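## 3.2 餐后桌面物品的分布与分类

### 3.2.1 观察对象与编码单位

本节讨论家庭餐桌在两次用餐之间的状态。既有的家务研究多以“清理完成”作为记录的终点,对清理之前桌面上物品的停留方式着墨不多。Nørgaard(Heiðrún Nørgaard)在其关于住宅杂物的工作论文中提出“滞留物”一词,指已脱离使用过程、但尚未进入收纳或丢弃环节的物品。本文沿用这一概念,并对其边界作两点修正:其一,仍有剩余内容的包装不自动归入滞留物;其二,水果等长期置于桌面的食物,连同其容器,视为桌面的常设部分,单独编码。

编码以“件”为单位。同一包装的主体与其脱落部分分别计件;果皮、菜皮一类的碎块,凡相互分离者逐块登记,但在统计时合并为一个簇。纸巾无论揉成团状或平摊,均按单件处理。桌布、桌垫不计入物品,只作为承载面记录其材质、图案及平整程度。

Mosent 子样本共含 137 张餐桌,记录时间集中在一月。每张餐桌由 2 名编码员独立登记,分歧经讨论后裁定。编码员不进入住户家中,所有判断以图像记录为准;包装是否已开封、内部是否仍有内容,若从外观无法确定,一律记为“状态不明”,不作推测。

### 3.2.2 物品类别

登记结果归为五类。

**(1)食品与饮料包装。** 包括饮料盒、零食袋、透明塑料盒及揉皱的包装纸。此类物品轮廓规整,颜色鲜明,在识别上困难较小,但其处置去向最不稳定:同一只塑料盒,有的住户清洗后留作他用,有的住户直接丢弃。因此本文不以包装的外观推断其去向。

**(2)食物残余。** 包括果皮、根茎类食物的切段以及形状不完整的食材。残余与可食部分之间常无清晰界线。例如橙色的块状物,既可能是果皮,也可能是胡萝卜;内侧颜色较浅、边缘卷曲的一块倾向于前者,粗而呈管状的一块则难以断定。对此类情形,编码表只登记颜色与形态,食材名称一栏留空。

**(3)纸巾。** 纸巾在桌面上的位置与其他类别的相关性最高。它很少孤立出现,多紧邻包装或食物残余,有时部分压在包装之间。

**(4)常设物。** 以果篮为主,另有茶盘、纸巾盒、调味瓶等。常设物多位于桌面远离通道的一侧。

**(5)邻接容器。** 指不在桌面上、但位于桌沿附近的盆、桶、篓。该类别在 Phetsri 的早期编码方案中不存在,由本文增补,理由见 3.2.4。

### 3.2.3 聚集与空置

若将桌面沿长边中线分为远、近两半,多数餐桌的物品并不均匀分布。典型格局是远半侧密集、近半侧空置,密集区内各类物品混杂,包装、残余与纸巾之间的间距往往小于单件物品自身的宽度。图 1 所示餐桌属于这一格局。

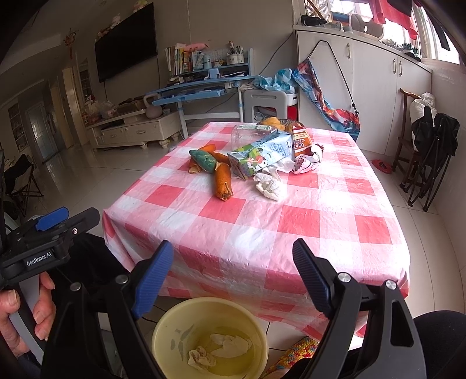 **图 1** 铺格子桌布的餐桌。物品集中于远半侧,桌沿下方置有浅黄色圆盆。

空置的近半侧可有两种解释。第一种解释认为,该区域在用餐后已经过初步清理,物品被推向远侧;第二种解释认为,该区域自始为就坐者的活动空间,物品本就较少放入。单次记录不足以区分二者。Nustgate 的重复观察方案要求对同一餐桌至少记录两次,可部分解决这一问题,但其样本中折叠餐桌比例偏高,结果不宜直接外推。

密集区内部亦有层次。常设物通常处于最外缘,贴近远侧桌沿;包装居中;纸巾与食物残余散布在包装周围。横倒的包装值得单独记录。直立的饮料盒占据的桌面较小,横倒后则与相邻物品形成接触,使密集区的轮廓趋于不规则。本文以“姿态”变量登记包装处于直立、横倒或倚靠状态,倚靠状态须注明支撑物。

承载面对登记精度的影响不可忽视。塑料感较强的桌布易反光,强光一侧的格纹可能褪成一片白色,使白色纸巾的边缘难以分辨。桌布的褶皱也会造成类似干扰,小块残余落入褶皱时,俯视角度下可能漏计。在 400 条复核记录中,漏计主要发生在浅色物品与浅色背景重叠之处,深色物品极少漏计。为此,编码手册规定,凡桌布含白色格纹者,纸巾一项须由第二名编码员单独复核。

### 3.2.4 邻接容器的作用

将桌沿下方的容器纳入编码,出于对清理过程连续性的考虑。若只登记桌面,纸巾一旦离开桌面即从数据中消失,桌面物品的数量会被误读为家庭产生的废弃物总量。图 1 中,桌面与盆内均有纸巾,盆内为一大一小两团。按旧方案,盆内两件不计;按本文方案,二者以“已转移”登记,与桌面纸巾并列统计。

需要说明的是,“已转移”仅表示物品位于邻接容器之内,不含对其来源的判断。盆内纸巾是否出自该餐桌,无法由一次记录确认。容器的原有用途同样不作推断。圆盆可用于洗涤、盛放或临时收集废物,内壁印花与否也不构成判定依据,故表中仅记其形状、颜色和内容物。

地面上的其他物品,如桌布下露出的拖鞋,不属于邻接容器,亦不计入滞留物。但若其位置处于取放容器的路径上,编码员应在备注栏注明,供第 4 节分析清理动线时参考。

### 3.2.5 类别边界的处理

编码中分歧最多的是形态不完整的深色食材。表面粗糙、一端收窄的深绿色物体,其种类与完整程度均难以从外观确定,两名编码员的判断常不一致。本文将其统一归入“食物,种类未定”,不并入残余。Baveo 编码表采取相反的做法,将凡与果皮相邻的食材一并归为残余,由此得到的残余比例高于本文。两套数据对照时,应先将“种类未定”一项剔除,再行比较。

包装上的文字仅在可完整辨读时录入。字迹过小或仅部分可见者,记录文字的语种和所在色块,不补写品名。该规定使品牌层面的统计不可行,但对本节所关心的空间分布没有影响。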